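Refrigerator and Freezer Upkeep

Posted Dec 9, 2021 by Inger Kárason
Filed under: Kitchen, Appliances

Temperature

Set the fresh food section to 37 degrees F and the freezer to 0. The numbered dial found on older units is not a thermostat reading. Put an appliance thermometer in a glass of water on the middle shelf, leave it overnight, and read it before the door has been opened in the morning. Adjust by one step, wait 24 hours, read again. A probe hung in open air swings every time the door moves and tells you very little.

For the freezer, place the thermometer between two packages.

Door gaskets

Close the door on a strip of paper and pull. It should drag. Repeat every few inches, including the hinge side, where leaks are most often missed. A gasket that fails in one spot can usually be recovered: wash it with warm water and dish soap, dry it, then warm the flattened section with a hair dryer on low and work it outward with your fingers. Leave the door shut for an hour afterward.

If the gasket is split, replace it. Soak the new one in hot tap water first to take out the shipping folds. Do not use petroleum jelly on the sealing face. It holds crumbs and softens some vinyls.

Condenser coils

Unplug the unit. On bottom-mount coils, remove the toe grille and use a long coil brush, then a vacuum with the crevice tool. Brush along the fins, not across them. Twice a year is enough for most kitchens, more often with shedding pets. I do mine in January and again in midsummer.

Leave the clearance the manual asks for at the back and sides. With no manual, allow one inch at the sides and two at the rear - more if the coils are mounted on the back.

Leveling

The cabinet should tilt back slightly so the doors swing shut from halfway open. Turn the front feet a half turn at a time and check side to side with a level laid on top of the cabinet. Recheck after the unit is fully loaded.

Loading the top compartment

Keep the air vent clear by two inches. Store flat packages on edge, dates facing out, and put heavy items low. Anything kept overhead should be light enough to lift down with one hand.

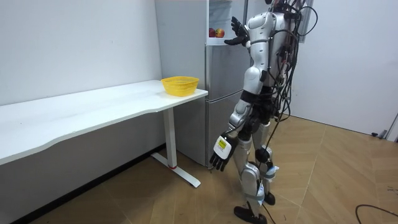 Top compartment open, hand at the right.

Defrosting

Manual-defrost freezers are due when frost reaches a quarter inch. Empty, unplug, prop the door, and set a pan of hot water on a folded towel inside. Change the water every 15 minutes. Plastic scraper only. Dry the liner completely before restarting, and wait for 0 degrees before reloading.

Comments (6)

Next: Drip pans and drain lines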